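Skiditz Shop Forum
Builds in progress > Hand-held gripper, two fingers
11 replies

bmoulin wrote:
Okay, the gripper is far enough along to show. Same idea as the one I was griping about in August: you hold it, you pick things up with it, the camera on it records what you did, and later on a robot is supposed to learn from that. I still doubt the "later on" part. The shell is done and both fingers are on. This is at the shared space, from the gripper's own camera, hence the fisheye.

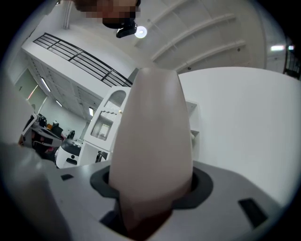

Finger and collar, from the onboard camera

The collar is the piece I'd like opinions on. Dark gray rubber, flared rim, finger sits down in it. I went through three ways of holding that finger before this one and hated them all.

loic_v wrote:
Looks tidy. What does it do that a $5 pair of kitchen tongs and a phone doesn't?

bmoulin wrote:
Probably less than I've spent on it.

Stivska wrote:
The rubber is going to creep. I had a collar like that on a feeder arm and the finger leaned over after 18 hours of running. You don't notice until your grip point is off and then you blame the software for a week.

Solange M. wrote:
Depends on the rubber. "Rubber collar" covers everything from bike tube to real molded stuff. Stivska, what was yours?

Stivska wrote:
Bike tube.

Solange M. wrote:
Well then.

Stivska wrote:
It still leaned.

wkombo wrote:
My question is who is going to sit there and make 1,000 recordings of picking up a cup. That's the number people throw around, and I have never met the person who did it at home. Everybody gets the hardware pretty, posts it, and the thread dies.

bmoulin wrote:
Fair. I have 8 usable ones. I'll post when it's more than that.

loic_v wrote:
So we'll never hear from you again.

bmoulin wrote:
Posted 26 Dec 2018
Back, so there. Not with a thousand. Here's the view over the top of the body, with the black padded mount in the middle. It's a V, two angled halves with a fine mesh texture, and there's a narrow gap between them where you can see right down to the floor.

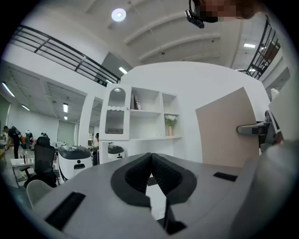 Re: The mount

Solange M. wrote:
I like the V. I don't like the gap. Anything you drop goes straight through there, and there's some dark grid-looking part right underneath it. Is that meant to be open?

bmoulin wrote:
Meant to be. I can put a strip over it if it bugs me.

Holmgren wrote:
I'd leave it open. Covering it is one more thing to peel off when you need to get in there.

Solange M. wrote:
Or one more thing that keeps a screw out. We disagree on this every time, I'm not doing another two pages.

wkombo wrote:
Two slots in the top as well, one bigger than the other. Same comment about screws. And your view has the whole room in it: shelves, books, flowers, a door handle, people off in the distance. If the robot is supposed to learn from this, how does it know the vase isn't the important part?

bmoulin wrote:
The claim is that with enough recordings in enough places it sorts that out by itself.

wkombo wrote:
"The claim is."

bmoulin wrote:
I said I had doubts! I'm building it to find out.

Stivska wrote:
Put a straightedge on that finger once a week and write it down. I'd bet money on the lean.

loic_v wrote:
I'm still on tongs.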